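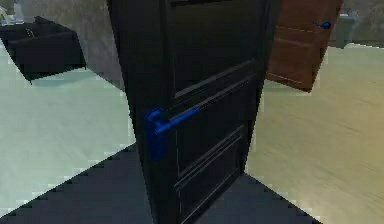
Dark paneled door, part open, blue lever handle.

INTERIOR DOOR AND EXIT ROUTE CHECK
Building: Rorkholm, second floor
Inspector: Yayra Ankrah
Accompanied by: Cleiton Damasceno
Period: May

1. Exit route clear, full width
Pass. Stacked chairs outside room 231 were moved during the visit. Keep them out of the corridor.

2. Exit signs lit
Pass with comment. Sign at the east stair is dim. Replace the lamp.

3. Self-closing devices
Fail. 2 doors do not latch from a hand's width open. Adjust closing speed first, then latching speed. If the latch still rides on the strike plate, check the hinges for drop before filing anything.

4. Gaps at head and sides
Pass. Measured with the door closed, at three points on each side.

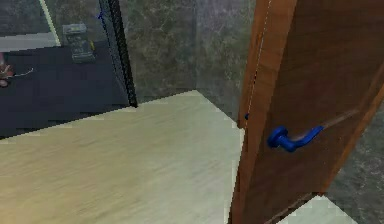 5. Lever handles
Pass with comment. Levers must return to rest unaided and the rosette must not turn under hand pressure. One set screw at the supply room was loose and was tightened on site. Recheck Wednesday.

6. Smoke seals
Fail at the copy room. Seal is painted over for nearly half its length. Painted seal cannot be cleaned; replace the whole strip.

7. Wedges and hold-opens
Fail. Wooden wedge found under the stair door. Removed and handed to J. Rangel. Same finding as last visit.

8. Extinguishers
Pass. Gauges in range, pins and tags in place. Bracket by the kitchen sits low but is secure.

9. Emergency lighting
Not tested. Test key was not on the hook. Cleiton to locate it and run the test before the next check.

Open items: 2, 3, 6, 7, 9
Copy to: Nkrumah Issahaku, building office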